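I spent most of June telling everyone our planner was slow. It wasn't. The state machine wrapped around it (mine, from last winter) was asking for a fresh plan every time the egg pose wiggled, and in the backyard level the egg pose wiggles constantly.

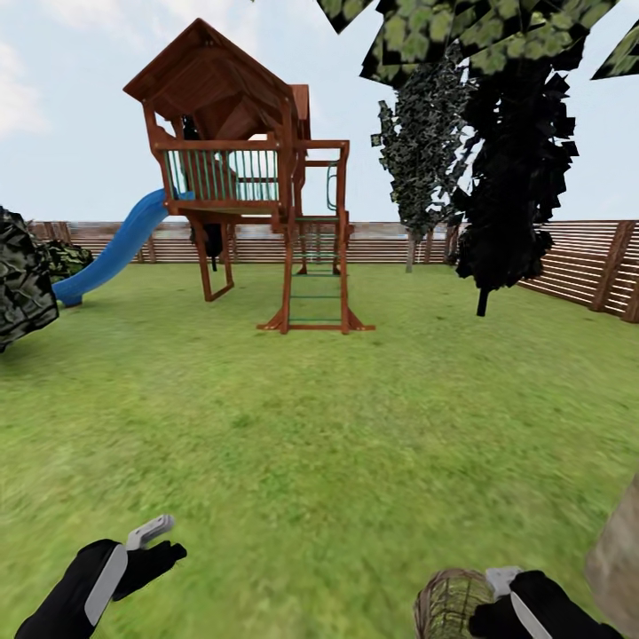

Why not filter the pose? We do now, with a small deadband, and a new plan only gets requested when the estimate leaves it.

That one change took an egg task from 204 planner calls down to 48 - I ran it again because I didn't believe it! Jaqueline Zavala spotted it in the Zakeck trace viewer in nearly 4 minutes, which stung a bit. I'd been poking at solver settings the whole time.

Next up is the two-arm stuff. Right now each arm gets its own planner instance, and they only share a collision snapshot, so one can be working from stale news about the other. 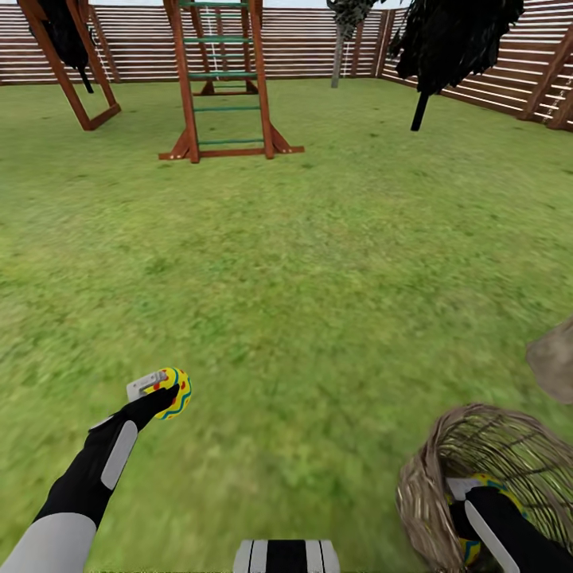

I want to move both into one queue with a timestamp on every snapshot, and throw out any plan built on an old one. The Dillari branch has a rough version if you want to look. It fails 2 tests and the logging is awful, so maybe give me until the end of the month.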